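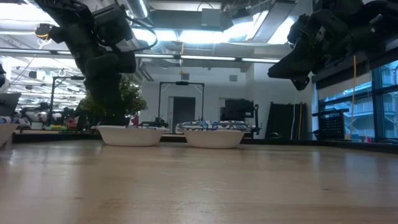 공유 작업실 식기 정리 및 상차림 사업 중간 보고

2021년 6월 4일 | 작성: 파라스케비 델리지아니스

1. 개요
본 보고는 Lastiseck 지원금으로 진행 중인 식기 정리 및 상차림 사업의 상반기 경과를 다룬다. 사업 기간은 12개월이며 현재 여섯 달이 지났다. 지난 보고 이후 식기 선정과 작업대 배치를 마쳤고, 보관 방식은 아직 결정하지 못했다.

2. 식기
그릇은 무늬 없는 흰색으로 통일하기로 했다. 이전에 쓰던 그릇은 크기가 제각각이라 포개 두면 자주 기울었다. 접시는 일회용 종이 접시를 계속 쓴다. 파란 무늬가 있는 제품은 흰 그릇과 쉽게 구분되어 상을 차리는 사람들의 반응이 좋았다. 종이 접시는 최대 500장까지 한 번에 주문할 수 있으나 보관할 곳이 부족해 나누어 받고 있다. 공급처는 Zalik이며 납품이 한 차례 늦었다.

3. 작업대
밝은색 나무 작업대를 그대로 쓰기로 했다. 표면에 긁힌 자국이 있어 교체를 검토했지만 사용에는 지장이 없다. 마키스 제르바스가 상판 재도장 견적을 받았고, 금액이 예산 항목을 넘어 하반기로 미루었다. 그릇은 작업대 안쪽에 나란히 두고 앞쪽은 비워 두는 배치를 기본으로 삼았다. 앞쪽에 쌓아 두었을 때는 음식을 담을 자리가 모자랐다.

4. 미결 사항
선반 높이에 대한 의견이 갈린다. 사바스 차네토스는 낮은 개방형 선반을, 알리키 흐리시코풀로스는 문이 달린 수납장을 제안했다. 두 안의 비용 차이는 크지 않다. 세척 담당 순번도 다시 짜야 한다. 지금 순번표에는 점심 이후 시간이 빠져 있다.

5. 예산과 다음 일정
식기 항목은 계획대로 집행했다. 운반비가 예상보다 많이 나와 소모품 항목에서 일부를 옮겼으며, 변경 내역은 별지로 제출한다. 선반 설치는 9월에 시작할 예정이다. 수납장 안으로 결정되면 제작 기간 때문에 착수가 늦어질 수 있으므로, 그 경우 일정 변경 승인을 따로 요청하겠다.

관련 글
- 식기 선정 기준 안내
- 작업대 상판 재도장 견적 비교
- 상반기 소모품 집행 내역

이 사이트는 이용 편의를 위해 쿠키를 사용합니다. 계속 이용하시면 쿠키 사용에 동의하는 것으로 간주합니다.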